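Small Parts, Big Grip: An Hour With the Lưu Robotics Club

I had planned to stay twenty minutes. I ended up missing my bus, eating somebody's crackers for dinner and learning more about pipe fittings than I ever thought I'd want to know!

The Lưu Robotics Club is made up of students from two neighboring schools, and this season they're getting ready for the Sunero Cup in December. Teams get a table, an arm and a bag of small parts, and the arm has to pick the parts up and put them where they belong. Nipon Thepsuriya, who is in his second year with the club, did most of the talking at first. His teammate Lâm La corrected him (a lot).

"People think the hard part is the arm," Nipon told me. "The arm is fine. It's the fingers. You have these two flat pads and they have to close on something that's wide in one place and skinny in another."

I asked what he meant by something. He meant a fitting, the brass kind with a cap on top, and the whole club talks about it like it's a difficult relative.
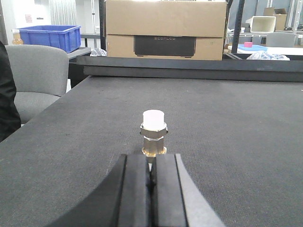
The brass fitting with its white cap, lined up with the gap between the fingers.

"The nut is the widest bit, so that's where everybody wants to grab," said Lâm La. "But it's got flat sides. If you come in with your pads on the corners, the whole thing wants to twist. And it's shiny, so the camera sees the room in it. I hate that nut."

She laughed when she said it, but I think she meant it. Her own plan is to go lower, at the body under the nut. Nipon would like to keep trying the nut. They've been having this argument for weeks, and their coach, Ketill Overgaard, has let them.

"I could tell them what I'd do," Ketill said. "Then they'd do it, and in December they'd be standing there without me. So they each write up a plan, and they each get the same number of tries." That number is 100 per plan, by the way. I asked if it gets boring and all three of them said yes at the same time.

What surprised me was how much thought goes into the table. It's covered in gray carpet, and Lâm Nghiêm, the youngest in the club and easily the most talkative, has Opinions about that.

"On a smooth top the part slides away when one finger touches it first," he said. "Carpet grabs it a little. But then it can tip! So you trade one problem for another problem." He's been through 250 practice runs on his own, all in a paper notebook, with little drawings of which way the part fell over. I loved that notebook. One page just says WHY in capital letters. 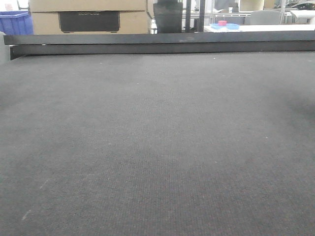
The carpeted table, with the black rail along the far side.

Nghiêm made me crouch down and look across the carpet with one eye closed, the way he does. He pays attention to the weave, to the lint, to which side is darker. The team's software, which they named Cleller after a spelling mistake that stuck, has to find a part against all of that gray, and he told me shadows have fooled it more than once.

"I used to think a camera sees what I see," he said. "It doesn't. White things are the worst for us, they just go all glowy and you lose the edge."

So how does it find the part? "The gold," said Lâm La, before he could get there. "You look for the gold and work out from that." She gave me a longer answer too, with a lot of math in it, and I nodded in what I hope were the right places.
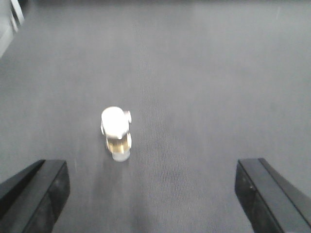

Fingers open wide, with the part sitting closer to the left finger.

Centering is the thing they're working on now. If the part sits closer to one finger, that finger gets there first and gives it a shove. Nipon wants the arm to stop, look and shift over before it closes. Lâm La thinks one look from higher up should do it, and would save time on the clock.

I asked Ketill who's right. He shrugged and went to find more tea.

Last season they took a different program, Brunent, to the cup and finished near the bottom. Nghiêm brought it up himself, pretty cheerfully. "We dropped nearly everything," he said. "But we dropped it really fast."

The club is still taking new members until the end of the month, and you don't need to have built anything before. Bring a notebook.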